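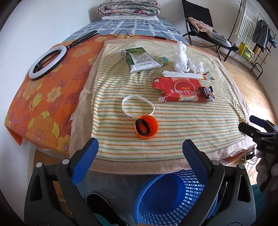

What does Wanigasekara do?

We write the software that sits between a camera and a robot arm and decides what the arm should do next. That covers perception (working out what is in view and where it is), grasp planning (choosing where to take hold), and the control code that carries the motion out. We also make the tools our customers use to check all of it. We don't build arms or grippers, and we don't sell them.

Who we are

Wanigasekara is a small software company in Bedmont. Heriberto Alvarado and Aníbal Huanca started it after working together on machine tool controllers. They had both spent a lot of time fixing robot programs that stopped working when a part was moved by the width of a finger, and they wanted to write something that could cope with that.

The first version handled rigid parts on a flat conveyor. Most of our work now is with household clutter: crumpled wrappers, flattened boxes, soft packets, small cups, things lying on towels and bedding. Cloth is hard for planning software. It has folds that look like edges, and it moves when you pull on whatever is on top of it. Patterned cloth is harder still for perception, and a good part of our testing goes into telling a printed flower or a stripe from an object.

What we make

Our main product is Avo, a planning and control package. Avo takes in camera images and the state of the gripper, proposes a set of grasps, and ranks them. It then plans a path for the best one and hands it to the arm controller. If the object slips or shifts while the gripper is closing, Avo can stop and plan again from the current position. It runs on an ordinary workstation with one graphics card.

Brevusier is our replay and labeling tool. It lines up video, gripper opening and motion on one timeline, so that an engineer can step back through an attempt and see which part of the software made the wrong call. We wrote it for ourselves and used it for a long while before a customer asked to buy it. The keyboard shortcuts still show its history – several of them are there because Aníbal likes them that way.

How we test

Every change to Avo is run against our regression set before it goes into a release. As of November 28, 2022, the set holds 3526 recorded scenes, of which 1436 have deformable objects in them. A release is held if it does worse than the last one on either group. We have held back 2 releases for this. One was a faster segmentation model that kept merging white packaging with pale fabric. The other was a path smoother that cut corners too close to bed rails and shelf edges.

Simulation comes first, then replay of recorded data, then hardware. We keep the hardware step even for changes that look harmless. Timing problems between the camera and the gripper almost never show up in simulation, and they account for a large share of the bugs we find late.

The people

Heriberto Alvarado runs the company and still reviews planning code.

Aníbal Huanca leads control. Questions about arm drivers and controller support go to him.

Wilson Zapata leads perception and looks after the regression set, including decisions on what gets added or retired.

Édgar Ospina maintains Brevusier and the build system.

Quentin Roussel handles customer integration. If you buy Avo, he is the person who will be on the call while you get it running for the first time.

Working with us

A typical integration takes 7 weeks from the first call to a system running on site. We start by asking for recordings from your own setup, with your own lighting and objects. Please don't tidy up before recording. We then run them through Avo and send back a written report showing where it would have failed. There is a fixed fee for the report, and you are free to stop there.

Source access is available to customers with a support contract. University labs can ask for a research license, and students may use Brevusier under it without a separate agreement.

For license questions, write to Quentin through the contact form. Bug reports should go through the customer portal, with the log file attached and the Avo version number in the subject line.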